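Small Kitchen FAQ

I'm Zawadi Mussa, and I write about living with a kitchen that was clearly designed for somebody who eats out. These are the questions I get most, usually from people setting up a first apartment in Drellton.

How often do you update this page?
When my inbox gets silly! The last big cleanup was Tuesday, July 9, 2019.

Do I need a full set of dishes?
Nope. I lived happily with 4 plates and 5 mugs for years (two people, one cat, lots of toast). Buy more when you start having friends over and somebody ends up eating off a pot lid.

Wooden dish rack or metal?
I like wood because it looks nice left out, and mine never gets put away. Stand it on end overnight now and then so the feet can dry out, and skip the dishwasher. My Kimaro rack got one trip through and came out wobbly.

Where do you put the toaster oven?
Off to the side, with breathing room all around it. Check the booklet for the gap yours wants. Mine used to live under a shelf of paper bags, and I'm not proud of that.

Are mug trees worth it?
Yes, if your cabinets are shallow! Get one with a wide base and load it evenly, or it will tip the second you grab a mug in a hurry.

What does it look like with everything out?

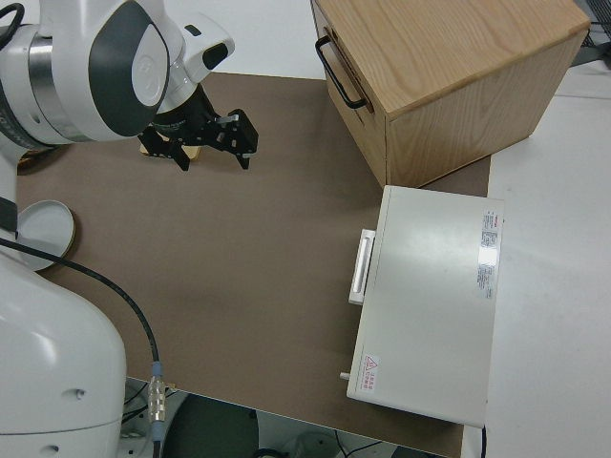
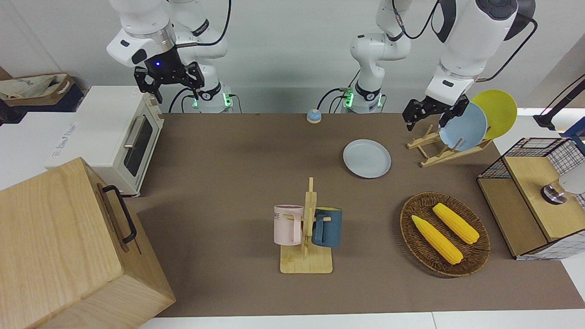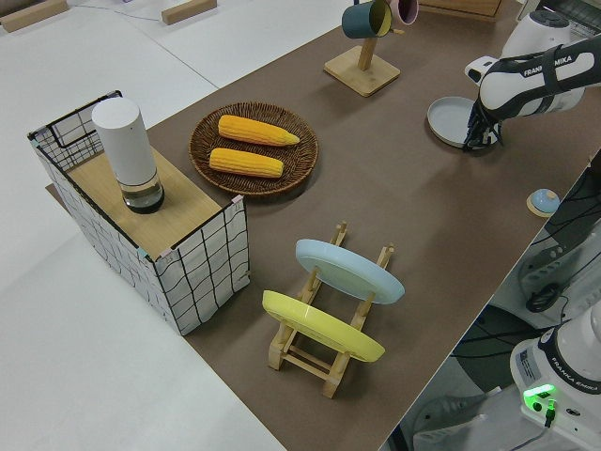 Can I mix colors, or will it look like a yard sale?
Mix away, I say. I went all white the first time around, a whole stack from Darus, and every chip and scratch drove me nuts. Now I pick two or three colors and let them turn up in different spots. Look at the last picture, where the yellow plate in the rack picks up the corn on the wicker plate and even the inside of the teal mug. You don't have to plan it that closely (I sure don't), but a repeat or two makes odd pieces feel like they belong together. If you're adding to what you have, carry one plate along to the store, wrapped in a dish towel. Blues are sneaky and I've brought home the wrong one more than once.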